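Subject: Re: [garment-handling] draft rules for recording cloth episodes
Date: 1/17/20

> At Clurnham we throw out any episode where the fingers carry
> visible marks. Our draft says wipe them every 30 runs. Is that
> too strict for the shared rules? Also, does anyone have wording
> for lint on dark clothes? We've got none.

Hi all,

Too strict on the throwing out, if you ask me, but I like the wiping! We went through the Mesitz set back in July (456 episodes, and yes, my eyes hurt) and if we'd dropped every one with a smudged finger we'd have been left with almost 100. A smudge on the finger doesn't change where the cloth is. I'd write it as "note it in the log, wipe before the next run" and leave the episode in.

Lint is trickier. On dark stuff a bright fleck can pull a keypoint right off a seam, and our Vomow labelers have tagged thread as a button more than once (me too, I'm afraid). What I'd put in the draft: brush the table between garments, leave the garment itself alone, and tick the "debris" box if a fleck sits between the fingers.

Then there's exposure, which the draft skips completely. White table plus charcoal cloth is a rotten mix. I'd say set it for the cloth and let the table wash out, so the folds stay readable.
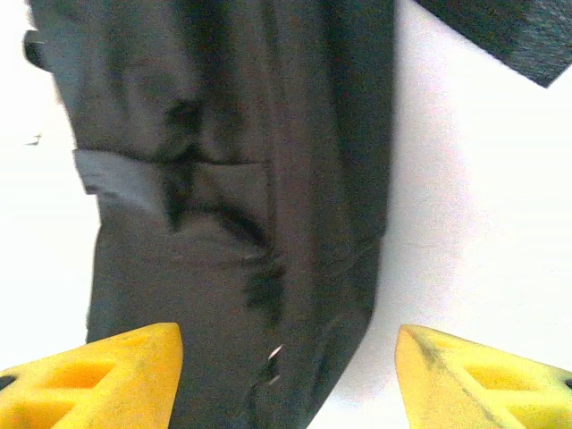
Wrist view, dark garment on white. Debris box: yes. Finger marks: log only.

Under my wording that one stays in. The second piece of fabric in the top right corner would need its own line, I guess, and the Doãn draft has 2 different rules for neighbors that don't agree with each other. Could whoever has edit rights pick one? I'm fine with either.

Cheers from the Vomow end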